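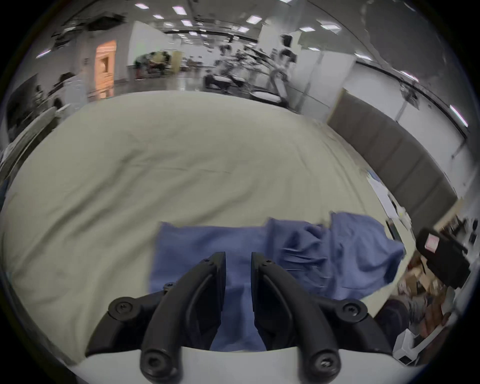
Figure 3. Blue cloth on a pale beige sheet in a large hall with rectangular recessed ceiling lights.

4.2 Perceived color of household textiles under hall lighting

The shop-floor sessions gave us the richest material in the whole study, and we want to spend some time on them. Anyone who has bought a blue shirt indoors and found a different blue on the sidewalk knows the basic effect. What we did not expect was how willing people would be to talk about it! Visitors to the Pistutcombe textile fair in September stopped to compare swatches with us, argued with their partners over the name of a shade, and came back later in the day to change their answers. In total we collected 1343 color judgments, and the comments written next to them turned out to be as useful as the judgments themselves.

Large halls are a hard case for color naming. Light comes from many fittings at once, so a fold in a cloth rarely throws one clean shadow (Figure 3). Instead, the darker side of a crease fades gradually into the lighter side, and people have to decide which part of the fabric they are naming. Boiko, who ran the morning sessions, began asking visitors to point to the spot they had in mind. Most pointed to a flat area. Those who pointed into a fold chose a darker name, often "navy" or "ink," even when they had called the same cloth "royal blue" a few minutes earlier while it was lying smooth.

This fits well with the Barta sorting task reported in Section 2, where the cloths were ironed and pinned to a board. Agreement between participants was high there and we saw little reason to doubt it. Once the same fabrics were handled, dropped and left as they fell, agreement went down to 62 percent. We find this drop exciting, as it suggests that much of the stability seen in earlier work on color names comes from the way samples are prepared. Real laundry is never pinned to a board.

The ground under the cloth matters too. In the second round we compared a cream backing with a mid-gray one. Blues and greens were named more confidently against cream, while browns and yellows did better against gray. Tkachuk suggests that warm backings push cool colors further from neutral, and his reading of the comment sheets supports this: visitors used words such as "crisp" and "strong" for blue on cream, and "quiet" or "dusty" for the same blue on gray. We had planned to leave free comments out of the analysis altogether - a choice we are very glad we reversed.

Fiber content had a smaller effect than we predicted. Cotton and linen gave nearly the same pattern of names. The Jernano blends, with their slight sheen, were the exception, and drew a wider spread of answers than anything else in the set. Several visitors tilted them back and forth before answering and then gave two names with a slash between them. We coded these as double responses and kept them separate in the tables. They deserve a study of their own.

One limit should be mentioned. The Pistutcombe sessions ran from opening until late afternoon, and we did not log the light level for each judgment. Daylight near the entrances may have reached some of the swatches in the early hours. The follow-up at Grollodlow, described in the next section, used a room with blinds and a single row of lamps, and light readings were taken before each participant sat down.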